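Hedov comparison (grippers)

Last updated Apr 4, 2020

The Hedov comparison is a side-by-side trial of robot grippers and wrist cameras on small, soft retail packaging. Named for the Hedov test room where the first runs were done. Set up by Rawan Khoury and Marin Stojanović, later joined by Thibault Hamel on the controller side. It is best known for its "heap" task, in which a gripper has to take single packets out of a loose pile on a store shelf, and for a scoring sheet that a few other small labs picked up afterward.

Background

Most gripper tests before it used rigid things. Blocks, cans, cups, the odd tennis ball. Khoury's complaint was that stores are full of the other kind of object: sealed film packets with air in them, light, slippery, never the same shape twice. A gripper that scored well on cans could be close to useless on snack packets, and the published numbers gave no hint of it.

First plan was a bin on a table. Dropped early. A bin has walls to push against and a shelf doesn't, so packets that get nudged go over the front lip. Stojanović wanted that failure in the score, so the task moved to shelving, and stayed there.

Grippers tested

Three were run in full.

Jitska two-finger. Parallel jaws, flat pads, 80 mm opening. Fast and easy to mount. Tended to pinch two packets at once when they overlapped, and the pads polished up with use, so grip fell off late in a session. Later fitted with ribbed pads, which helped on matte film and did very little on glossy.

Aerts suction. Single bellows cup. Good on a packet lying flat and face-up, poor on anything tilted or creased. Most of its misses were leaks at the seam. Also the quietest failure of the three: the arm would carry on through the full move with nothing on the cup, until Hamel added a pressure check to the controller.

Bovirham soft hand. Four molded fingers, air driven. Slowest per pick, fewest crushed packets. Needs room around the target, so it did badly at the back of the shelf near the panel. Fingers had to be swapped once during the trial after a small tear at the base of one of them.

A fourth gripper, a needle type meant for fabric, was tried for one afternoon and withdrawn. It punctured the film.

Method

Same arm for all three, same shelf height, same controller speed limit. Each gripper got 2,000 attempts, split over full heaps and nearly empty ones. An attempt counted as good only if one packet, undamaged, ended up in the tray. Two packets in the tray was scored as a miss, which annoyed the Jitska side of the team quite a bit.

Heaps were rebuilt by hand between sets. No template was used. Khoury argued a tidy pile would favor suction and had people just push the packets together and leave them how they fell. Critics have said this makes the sets hard to repeat exactly, which is true, and the notes say so.

Hand reference

The human side of the comparison was added late, mainly to get a feel for how people deal with clutter. Head-level camera, both hands in view, real shelf stock.
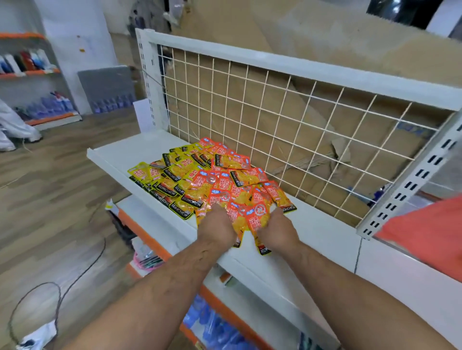

Two hands can split the job. One holds the heap back, the other works the edge, and a single-arm setup has no answer to that except going slower. Fatos Atanasov, who went through the hand footage, also pointed out how much is done by feel once fingers are under the wrappers. None of the three grippers had touch sensing beyond the pressure line on the suction cup.

The hand runs were never scored against the grippers. Different reach, diffrent shelf, no speed limit. They were used to write the second version of the task, which allows a sweep or a press before the pick.

Results

Bovirham came out ahead with some 1,360 good picks. Jitska second, Aerts third, though Aerts led on the nearly empty shelves by a clear margin. Glossy film was the main trouble for the cameras as well as for the pads: reflections threw off the depth reading and the arm came in too high. Moving the wrist camera to a steeper angle fixed part of it. A second camera above the shelf fixed more, at the cost of a longer calibration each morning.

Hamel's controller change, slowing the last 2 cm of the approach, raised the score of every gripper and is probaly the most copied part of the work.

Reception

Mostly good, mostly informal. Fatos Ristić repeated the suction part with a double cup and reported better numbers on tilted packets, but used a bin, so the two can't be lined up directly. The strict rule on double picks is still argued over. Later users of the sheet often log doubles in a separate column.

See also: bin picking, depth cameras, soft grippers, suction cups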